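May, 16:00. Lumbar cushion, foam trials contd.

Second batch of Pluvora foam in from Ševčík. Softer than the first, smells less. Cut two blanks with the hot wire, same template as before. Left edge wandered on one, will do for strap tests but not for sitting.

Compression rig: 4000 cycles on the old block overnight. Came back up slowly, bit of a dip where the platen sits. Not happy with it. Lachlan Innes thinks the dip is the skin, not the foam. Could be. Slice it open tomorow. 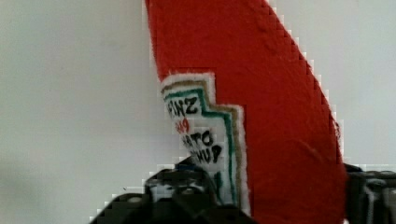
Cover next. Wipe-clean fabric from Bronen puckers at the corners when pulled tight, esp. bottom left. Tried a bigger radius, better. Seam allowance up 2 mm, resewed, still one pucker by the zip. Zip is too stiff anyway, ask for the lighter one.

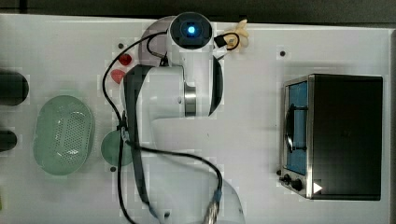
White arm, folded, on the white table.

Strap: Jerkbridge buckle slips under load if webbing goes in shiny side up. Matte side up holds. Needs marking on the strap or people will get it wrong. I got it wrong.

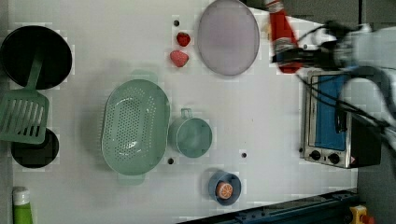
Page last changed: May, 17:40 (strap notes added)

Sat on blank 709 for the afternoon in the bad office chair. Fine at first, then pushing too high up the back. Drop the bulge, or let the strap sit lower? Strap is cheaper. Lachlan is taller and says leave it alone. Need someone short to try.
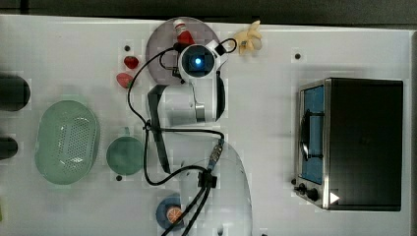 Also the non-slip backing leaves marks on pale upholstery. Wiped off with soapy water, mostly. Try the dotted stuff before ordring any more.

To do
- slice old block
- lighter zip
- new blank, straight edges this time
- ring Ševčík re price, and whether the softer grade is staying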